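Nolden opens a second repair shop in Buromholm this February

I'm so happy to finally share this one! After years of squeezing into our little corner on Trarna Street, we're opening a second Nolden shop in Buromholm (right next to the Bahrami bakery, so yes, there will be pastries). We fixed 329 computers last year and ran out of shelves by summer.

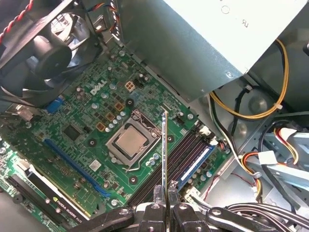
The open interior of a Dell desktop, with its green motherboard.

The new place has 50 parking spots, and checkups are free for the first 104 customers. Doors open at 9 a.m., so come say hi!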